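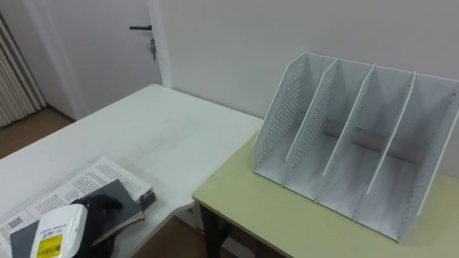
From: Reshma Nel
To: rinero-users
Subject: Re: planner keeps refusing the file organizer

Mathias Aebischer wrote:
> We get "no valid place pose" for anything aimed at the
> magazine organizer on the second table. Same config as
> Pomurine, same padding. Are the perforated panels eating
> our depth points, or is this the planner?

Hi Mathias, a bit of both, I think! I ran into this in November with the same kind of organizer (white, four slots, little round holes all over the panels) and lost a whole evening blaming the planner.

Two things to check. First, the table merge. Your yellow-green table is lower than the white desk, and the corner of the desk overlaps its front edge, so Flilel loves to fit one big plane across both. After that every goal on the lower table is at the wrong height. Set the plane split to 2 and look at the surfaces again before you touch anything else.

Second, the dividers. White panels against a white wall is rough on our segmenter, and with the holes on top of that I was getting 163 points on a divider where a solid one gave me 284. The cleanup filter throws out any cluster under 300, so poof, both gone, and the slots turn into one fat blob. I dropped the threshold to 100 for that region only (please don't do it globally, you'll be planning around dust forever).

Oh, and the held object. If the white container is still in the gripper when you replan, make sure it's attached in the Zavala model. Otherwise the planner sees it as an obstacle parked right on top of the notebook and sulks.

Could you send me the planner log with the split on? I'm around until 6 pm.

Reshma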